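Prerinik opens Valtham test hall to visitors

VALTHAM, May 6, 2022 – Prerinik opened its test hall on the Derese road to the public for the first time since the building was finished in January. The firm had issued 300 tickets and logged 113 visitors by noon, most of them from machine shops and technical schools in the area.

The hall has a floor area of 852 square meters and is split into a machining section, a metrology room and a row of curtained test cells. Visitors were taken through in groups, with one engineer per group and a fixed stop at each station. Safety glasses were required in the machining section only.

The longest stop on the route was the cell for Biler, the company's two-armed manipulation platform. Biler is intended for short-run kitting work, in which parts of similar shape but different size have to be placed in trays that change from one order to the next. Prerinik has been developing the platform for 2 years and has not yet sold a unit.

The task shown was a sorting exercise on a flat white board with recessed panels, outlines and cutouts. The parts are blue cylinders of various lengths and thicknesses. Some stand upright on the board and others lie flat, so the controller has to select a grip for each orientation. Both arms end in multi-fingered hands, which the company prefers to parallel jaws for this class of work on the grounds that one hand can cover the full range of diameters without a tool change. 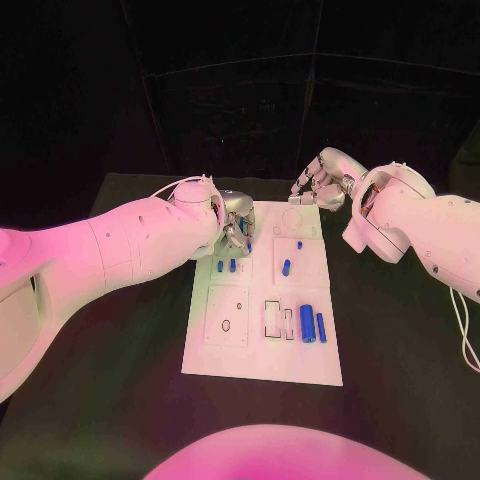 Bujar Jurić asked during the session why the parts were not simply fed in from a bowl feeder, as they would be on most lines, and said that a plant his size would want to see the changeover time before it looked at anything else. The engineer running the cell replied that a feeder was the better choice for long runs and that Biler was not meant to compete there. Changeover between two known trays is a matter of loading a stored layout, she said. A new tray has to be taught, and the company is not publishing a figure for that step until the procedure is fixed.

Other questions concerned force limits at the fingertips, spare parts and the colored light in the cell. On force, the answer was that contact is estimated from motor current, with no separate sensor in the fingertip on the present version. A sensored fingertip is on the development list. Spare finger assemblies will be sold as complete units. The lighting can be changed by the operator and is varied during trials to check that part detection holds up.

Prerinik also gave a short talk in the metrology room on how placement error is recorded. Each trial is scored against the outline of the target recess, and a part that lands on the rim counts as a miss even if it later drops in. Several visitors asked for the scoring sheet, and the firm said it would send copies to anyone who left an address at the front desk.

The machining section was open throughout, although the five-axis mill was down for a spindle replacement and could be viewed only with the doors closed.

A second open day is planned for the fall. Schools that want a separate group visit before then should write to the Valtham office – the test cells can take small groups on most mornings.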